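Progress report, handheld gripper build
To: Flekham small projects fund
Prepared by: Tanvir Selvanayagam, Sevetti shared workshop
15th April

Work since the October report has gone into the second version of the handheld gripper and its wide-angle camera mount. The Sasora arm is still on the bench with its base plate off and will stay there until the handheld data is good enough to train on.

The version 2 jaws are printed and fitted. Finger travel is now 38 mm, up from 31, and the trigger no longer sticks at the closed end. The camera bracket was moved back so that the lens sees the full work area as well as the operator's glove. Field of view is adequate. Distortion toward the rim is heavy, and the calibration script from Siriwardena handles it only when the target sheet fills most of the view — a second calibration pass has been added to the routine.

The current task set is soft and irregular objects. Cut flowers on a blue cloth are the main test, with the stems as the grasp target and the blossoms as a no-contact zone. 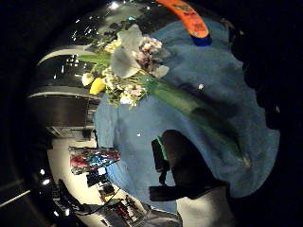 Data collection

The target for this period was 700 usable demonstrations. We are 100 short. The lost time went to a cable fault at the connector, now repaired with a strain relief clip. Runs in which the jaws touched a petal are kept in a separate folder and do not count toward the total.

Blue cloth gives good separation from green stems and white petals. Creases are a minor problem: the segmentation step sometimes marks a fold as a stem. Small bright specks on the cloth also produce false hits, and a size filter is being tested against them.

Spending

Filament, bearings and the replacement cable came in under the parts line. Flowers are going over — bunches have to be replaced often once the stems soften. We ask to move the unspent parts money to consumables.

Next steps

Finish the remaining runs, refit the base plate, and mount the same jaws on the arm.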